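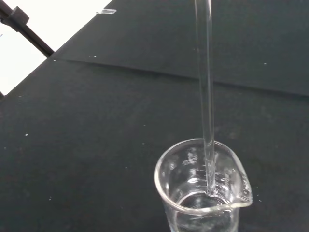 Who does the stirring now?
The Cosico arm, up to 90 beakers a shift. You do the labelling, the checking and the apologising to whoever is next on the rota.

Starting a stirring run
1. Put a clean beaker on the dark mat, spout to the right. Crooked is fine. Upside down has been tried.
2. Stand the glass rod in the beaker and step back behind the line.
3. Press Ready, wait for 2 beeps, then press Start. One beep means it is thinking. Let it.
4. When the lamp goes green, write up the batch in the Montecinos log. The arm doesn't do paperwork, having had better advice than we did.

Note: the old stirring rota has been withdrawn. Henok Lencho has the last copy and will not be parted from it. The hours it freed have gone to sample checks, which are duller but can be done sitting down. 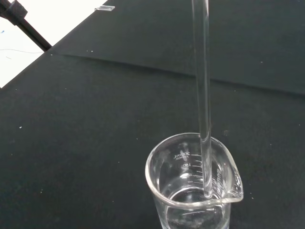

CAUTIONS: GLASSWARE
The printed scale on a beaker, 200ml or otherwise, is a guide. Measure in a cylinder if the number matters.
Never reach in to steady the rod during a run. Press Stop first, however strongly you feel that you could do it better.
Brush specks off the mat at the end of each shift.
If the arm halts 4 times in a shift, leave it halted and ring Halyna Fedoruk. Stir by hand until she arrives. You will remember how.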